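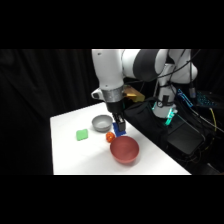 Gripper fingers on a blue block, with a small gray bowl to the left.

Ball Surface Service FAQ
Vukulero Pro Shop, Prudport
Last revised Sep 7, 2022

Surface basics

What does "surface" mean on a bowling ball?
Surface is the texture of the outer shell, set by sanding, polishing, or both. It controls how much friction the ball makes with the lane and how early that friction starts. A rough surface reads the lane sooner. A smooth one slides farther and saves its energy for the back end. Layout and core matter too, but surface is the part you can change in a few minutes.

What do the grit numbers mean?
A lower number is a coarser pad and a rougher ball. Note that grit scales differ between pad makers, and a pad from one system may not match the same number in another. When we write a number on your service ticket, it refers to the foam-backed pads used at our counter.

Is the number on the box the surface my ball has now?
Usually not. Box finish describes the ball when it left the plant. Lane contact smooths a sanded ball and dulls a polished one, so both drift toward a middle texture we call lane shine. A ball with a season on it should be treated as unknown until it is resurfaced.

I bowl on a house pattern. Which finish should I ask for?
For most league bowlers with medium speed and medium revs, a reactive solid at 1000 grit is too early on a house pattern by the second game. We normally suggest a smoother finish and ask you to bring the ball back if it skids past the breakpoint. Slower bowlers may want polish. Bowlers with high ball speed and low revs often do better with more surface than they expect.

Does polish make a ball hook less?
It delays the hook. On dry or medium lanes a polished ball can show more angle at the back end than the same ball sanded. On heavy oil it may never find enough friction to turn, and will look weak.

Resurfacing

When is a full resurface due?
Sooner than most bowlers think. If you want a fixed interval, use 60 games for a reactive ball. Other signs are a visible track ring, a ball that rolls out early on fresh oil, or scratches you can catch with a fingernail. Plastic spare balls can go much longer and are done on request.

What is included?
The ball is cleaned, then cut on four sides with a coarse pad to level the track. It is then stepped up through finer pads to the finish on your ticket. Each step is done with water, and the ball is rinsed between pads. Polish, if you asked for it, goes on last. Minor nicks are sanded out. Deep gouges are not, and need a plug or a patch.

Does resurfacing change the weight or the size?
Each full cut removes a very small amount of shell. We measure diameter before and after, and we decline the job if another cut could put the ball under the legal minimum. In normal use this is rare. The ball is likely to be retired for other reasons first.

Can I have the surface changed between games of a tournament?
Check the event rules before you do anything. Many events do not allow any surface change once competition starts, and some draw a line between practice and the first game. Bowlers entering the Clostetti Doubles in July should read the entry sheet, where surface changes are covered under equipment.

Oil removal

How is oil taken out of the shell?
By slow, even warming in an enclosed cabinet. The oil rises to the surface and is wiped off at set intervals. The cycle ends when two wipes in a row come off clean.

Can I do this at home with an oven or dishwasher?
No. Kitchen ovens swing too far above their set point, and a dishwasher heats one side of the ball faster than the other. Both can crack the shell or loosen a thumb slug. We do not repair heat damage from home methods.

Which comes first, oil removal or resurfacing?
Oil removal. Sanding a soaked ball loads the pads and gives an uneven finish. If both services are on one ticket, we do them in that order and the ball rests overnight in between.

Will it bring my ball back to new?
It will recover part of the lost reaction, sometimes most of it. Shell material ages whether or not it is full of oil. A ball with 300 games on it that has never been serviced will improve, but expect less than you would from one on a regular schedule.

Care between visits

What should I use after each game?
Wipe the ball with a dry microfiber towel before every shot, and use a liquid cleaner at the end of the set while the oil is still near the surface. The Heffernan spray we stock is fine on all coverstocks. Whatever you use, confirm that it is approved for the kind of play you do, and whether it may be used during competition or only before and after.

Can I touch up the surface myself?
Yes, outside of sanctioned play. Use a fresh pad and light, even pressure, and turn the ball a quarter turn between sides. A ball spinner gives a more even result than hand work, but hand work is good enough for a light scuff. Write down the pad and the number of seconds per side. Without a record, you can't repeat a finish you liked.

How should the ball be stored?
Indoors, at room temperature, out of direct sun. A car trunk is the most common cause of cracked shells that we see - both summer and winter will do it. If the ball will sit for months, turn it now and then so it doesn't rest on one spot.

Should I take the thumb slug out first?
Interchangeable inserts should be removed before oil removal. Fixed slugs can stay. Tape inside the thumb hole will be lost, so mark how many pieces you use.

Orders and turnaround

How long does it take?
A sand and polish is done while you wait if the machine is free. A full resurface is ready the next business day. Oil removal plus resurface takes three business days, longer in the two weeks before league season.

Can I ship a ball to you?
Yes. Pack it in a double-walled box with padding on all six sides, and put a slip inside with your name, return address, the finish you want, and the lane conditions you bowl on most. Do not tape anything directly to the shell. Return postage is added to the ticket.

What if I don't like the new finish?
Bring it back within 14 days and we will change it once at no charge. Bowl at least six games first. A fresh sanded surface changes noticeably over its first few games, and judging it from practice shots leads to a lot of needless rework.

Who do I ask about something not listed?
Surface and layout questions go to Sille Hedegaard at the shop counter, extension 339. For drilling appointments use the booking sheet - the surface desk does not schedule those.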